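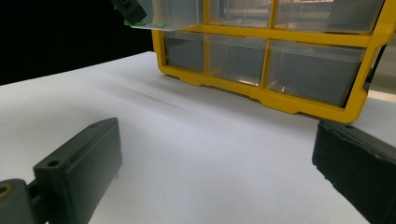 Yellow organizer with clear drawers, on the white table

Team racing: who should call the boats at the umpire boat change?
Posted in Sailing / Race organization

Our club will run its first team racing weekend in June, on the lake at Trollwood. We plan 60 races, two against two, in borrowed keelboats. I have done fleet racing for many years, but this format is new for me, and I have three doubts.

First, the boat changes. The teams must swap boats after each flight, and the dock is short. Is it better to change on the water from a motorboat, or to bring everybody in? Second, how long should one race be? I read different opinions. Third, if the wind dies before the round robin is complete, do we count the races which are already finished, or only the complete rounds?

I should say that our race officer is experienced, but he also never did this format. Thank you in advance for the patience.
Griet Jacobs

Change on the water if you have a stable motorboat and the waves are small. We did it for the Stodetti trophy and it saved us a lot of time each day. But give the teams a clear order on the radio, and let one person on the motorboat write down who takes which boat. If you change at the dock, two boats will always arrive together and the crews begin to discuss.

For the length, I would keep each race to ten minutes or a little more. Put the first mark not too far. In two against two the race is decided by the last boat, so a short final leg makes it interesting until the finish.

About the incomplete round robin — please read your own sailing instructions before anything else. If they are silent on this point, change them now, in writing, and not on the evening when one team is already angry. I have been at that evening.

One more thing, mark the sails with colors or big numbers. From shore the parents cannot understand who is with whom.
Ferdinand Koller

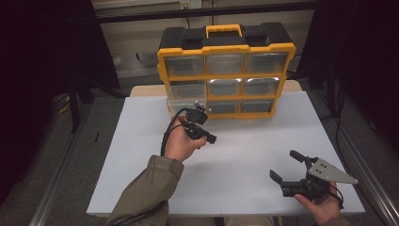 The organizer at the far side of the table

I agree with most of this, except the dock. With beginners I would bring them in. Somebody always drops a hat or a phone between two boats, and a tired crew can also fall.

Check also your spare parts the day before. In our event we had over a dozen broken shackles and we lost a full flight.
Mpho Zulu

just use the dock, its fine. we sailed at Trollwood last year and there is room if you move the dinghies
Booker Mercado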